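Ticket: Left arm drifts when operator clutches out during two-arm teleop demos
Product: Volura teleop client, simulator build
Reported by: Matúš Vondráček
Assigned to: Bořivoj Beneš
Status: Resolved

Matúš Vondráček wrote:
Hi all! First of all, the new two-arm mode is a joy to use and I've been recording demos with it since lunch. One snag though. When I release the clutch on the left controller to reposition my hand, the left arm keeps creeping for a moment, then jumps when I clutch back in. The right arm is fine. It spoils the demos, because the jump ends up in the recorded actions and the policy will happily learn it.

Steps:
1. Load the tabletop task with the ball and the box.
2. Engage both clutches, bring both grippers over the table.
3. Release left clutch, move hand back toward chest, re-engage.
4. Left gripper lurches in the direction the hand moved.

Happens nearly every time if I move my hand quickly. If I move slowly I can get away with it.

Bořivoj Beneš replied:
Great report, thank you. Can you send the client log and tell me which controller profile you're on? Also, is smoothing switched on for both hands or only one?

Matúš Vondráček replied:
Log attached. Profile is Durkell, the one Charvát set up for the spring recordings. Smoothing is 5 on the right and 85 on the left. I had no idea they could be different! I never touched that panel.

Bořivoj Beneš replied:
Aha, that's a lovely clue. With smoothing at 85 the filter is holding on to a long tail of old hand poses. When you clutch out, the client should freeze the target and empty the filter. From your log, at line 2,873, the freeze comes through for both arms but the flush only comes through for the right one. So the left arm keeps chasing stale poses, and on re-engage the offset is computed from the filtered pose instead of the fresh one. There's your lurch.

Try this for me before I touch any code:
1. Set left smoothing to 5.
2. Restart the client (the panel doesn't apply live).
3. Park both grippers open over the table, hold still, then clutch out and in on the left only.
4. Repeat with a fast hand movement in between. 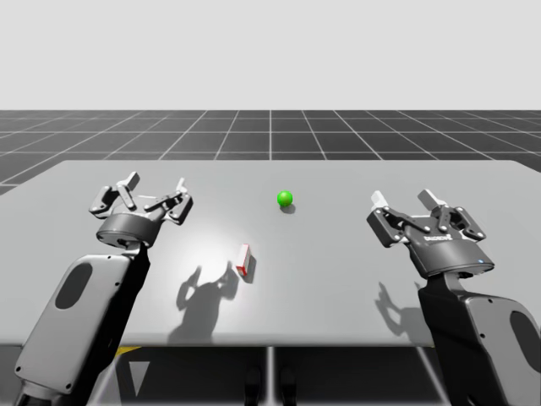 Does the parking pose matter for this test?
Only a little. Any pose well away from joint limits will do, as long as both arms have room to move if the lurch comes back.

Matúš Vondráček replied:
Wow, night and day. With smoothing at 5 on the left I did 18 clutch cycles, fast and slow, and the arm stayed put every time. I did a full demo afterwards too, ball first and then the box, and the action plot is smooth all the way across. My hand tremor shows up more on the left now, but I'll take that over a jump.

Bořivoj Beneš replied:
Fantastic! You shouldn't have to live with the tremor, so I've fixed the flush as well. The left channel was registered before the filter existed, so its flush call went nowhere — an ordering bug, and a sneaky one. Patch is on the Jornus branch. Pull it, put the left side back up to 85 and see if you can break it.

Matúš Vondráček replied:
Pulled, rebuilt, tried hard to break it. Big swings, double taps on the clutch, clutching both hands at once. No drift and no jump. It feels a bit syrupy at 85, so I've settled somewhere in the middle for my own profile.

What about the demos I recorded earlier? I'd hate to throw them all out.

Bořivoj Beneš replied:
Keep them! Every clutch event is stamped in the recording. Run the trim script with the clutch option and it will cut the stretch from release to just after re-engage on the left arm, and mark the episode as edited. Check a few by eye afterwards. If a jump landed during a grasp, drop that one and record it again.

Closing this, and I've opened a separate request to have the panel warn when the two hands have different smoothing values.

Matúš Vondráček replied:
Trim script worked a treat. I lost only the demos where I clutched in the middle of picking up the box. Recording the replacements now — thanks for the quick turnaround!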